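Lorkero review: a slow-burning survival game with a very good boat

Reviewed on PC. Also available on consoles.

Lorkero is a survival game set on a chain of flooded islands, played alone or with up to three other people. You start with a rowing boat, a lamp and a bag that holds far too little. The aim is to reach the lighthouse at the northern end of the map before the winter tides close the channels, and you can take as long as you like over it as long as you keep finding fuel.

It comes from Jamine, the studio behind the railway puzzler Muriithi. Anyone who played that will recognise the hand-drawn maps and the habit of leaving you to work out the rules. There is a short opening section that teaches you to row, light the lamp and tie up at a jetty. After that the tutorial messages stop for good.

The boat

Most of your time is spent in the boat, and it is the best thing in the game. It has weight. Load the bow with timber and it digs into the waves. Put all your fuel cans on one side and you will spend the whole trip correcting your course. I lost a full load of salvage in my first bad weather by stacking it badly, and after that I paid attention to where everything went.

You can upgrade to a small sail after a few hours and to an engine much later on. The engine is loud, and the larger creatures in the deep channels come towards noise, so I kept going back to the sail even once I had the engine fitted. Both stay on the boat together, and switching between them takes a couple of seconds.

Steering with a controller is better than with mouse and keyboard. The keyboard only gives you full left or full right on the rudder, and there is no setting to change this. If you have a pad, use it.

Islands and crafting

The islands vary in quality. The southern ones are packed with ruined houses and each has something to find, usually a chart fragment or a part for the boat. The middle of the map is thinner. I landed on four islands in a row that had the same stone hut with the same three crates inside.

Crafting is kept simple. There is one workbench, and recipes unlock when you pick up the right material for the first time. I never needed to look anything up. The inventory screen is less good. Items don't stack in the bag, only in the boat's hold, and moving them across one at a time gets tiring. There is a key that moves everything at once, but it ignores the weight layout and drops the lot in the stern.

Food is generous on the normal setting and tight on the hard one. Fishing takes one button and some patience. Cooking only matters for soup, which slows down the cold meter and is worth making before any night crossing.

Playing with others

Co-op works well with one other person. One of you steers, one handles the lamp and the sail, and the game feels as if it was built for that. With four in the boat, two of you have nothing to do for long stretches. Progress is saved to the host only, so guests keep their clothes and tools but not their charts. We found this out after a long evening and had to redo two islands.

I had one disconnection in co-op over the whole review period. The game put me back in the boat where I had left it, in the middle of a storm, with no lamp lit.

The Ekari update

The free Ekari update arrived in September and adds a second, smaller island group to the east, a new weather type and a decorating mode for your cabin. The eastern islands are the strongest part of the game so far. They are close together, the routes between them change with the tide, and there is a proper quest running through them that took me an evening and a half.

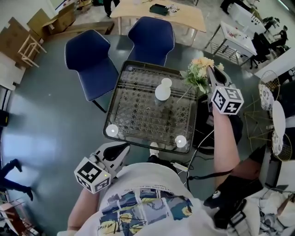

Flowers on the glass-topped table, with a small white figurine near the middle.

Decorating is limited at the moment. You can place furniture and hang nets and lamps, but only on fixed points, and the cabin itself can't be made bigger. It is pleasant enough between trips and there are no rewards tied to it, so you can skip it entirely.

Performance and problems

At high settings the game ran smoothly on the open water and dropped frames in heavy fog, mostly near the lighthouse. Turning volumetric effects down a step fixed it, with little difference to the look. I had 2 crashes, both when leaving the photo mode. Loading a save takes longer than it should.

Text is small, even on the largest setting. Colour-blind options are included for the charts, and the boat controls can be fully remapped, apart from the rudder issue mentioned above.

There are 413 chart fragments to collect. I finished the main story with over half of them missing. The full set gets you an alternative lamp, if you want it. Coins are easier to come by, and the 2000 needed for the engine took me most of the middle section without any deliberate grinding.

Good
Boat handling, especially with a heavy load
Two-player co-op
The eastern islands

Bad
Repeated huts in the middle of the map
Moving items one by one
Charts not saved for guests

Verdict

Lorkero is easy to recommend to anyone who liked Muriithi or who wants a survival game with less building and more travelling. Players who mainly want combat should look elsewhere - there is a flare gun and that is all. Start on normal, use a controller, and head east as soon as you have the sail.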